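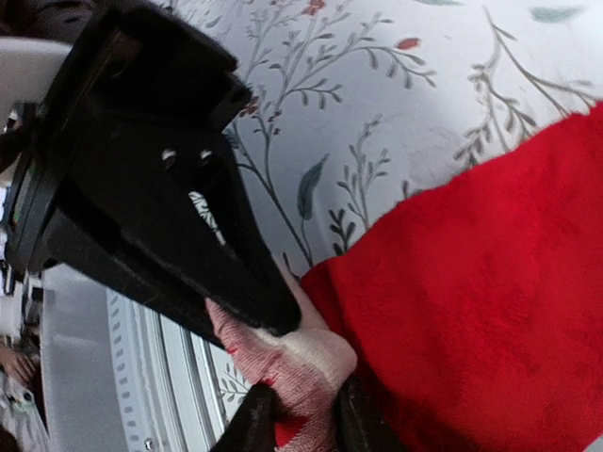 Hola a todos, gracias por quedaros después del café. Tengo 24 minutos, así que voy al grano (si veis que me enrollo, levantad la mano).

La pregunta es la que me hace mi madre cada vez que la llamo: ¿y eso cuándo me va a hacer la colada? Mi respuesta corta es que todavía no. La larga es esta charla.

Empezar por la ropa. Un tornillo tiene siempre la misma forma, y un paño de cuadros no. Lo coges por una esquina y se arruga, lo sueltas y ya es otra cosa. Y si está pegado a una manta de forro polar y a una prenda oscura, primero hay que decidir dónde acaba una tela y dónde empieza la otra. Nosotros lo hacemos con los dedos, casi sin mirar - la pinza lo tiene bastante más difícil.

Preguntar a la sala quién dobla las sábanas bajeras y quién las hace una bola. Yo, bola. Esperar las risas, si las hay.

Ahora los números de Plokmont, que son los que tengo a mano. En febrero hicimos 89 intentos de separar una sola prenda de un montón revuelto. Salieron bien 29. Kerstin Sæther los vio todos en vídeo y apuntó los fallos a mano: casi siempre venían dos prendas juntas. ¡Y eso sin doblar nada, que conste!

Contar lo del taller de Kondon. Allí el robot carga piezas metálicas en una bandeja durante todo el turno y va estupendamente, pero al final hay que limpiar la mesa con un trapo, y el trapo lo pasa una persona. Åsmund Sjöberg me lo resumió en el pasillo: "la pieza me espera quieta, el trapo no". Se la he robado para la charla y él lo sabe.

¿Compraría yo uno para casa? Hoy no. Para una lavandería industrial, con toallas todas iguales, me lo pensaría. Para el cesto de una familia con 2 críos, ni loca.

Si voy bien de tiempo, meter la comparación entre Kavanagh y Sanotum. Si no, saltarla y decir que me pregunten luego.

Turno de preguntas. Repetirlas al micro, que la última vez se me olvidó y en la grabación solo se me oye a mí diciendo "sí, sí, claro".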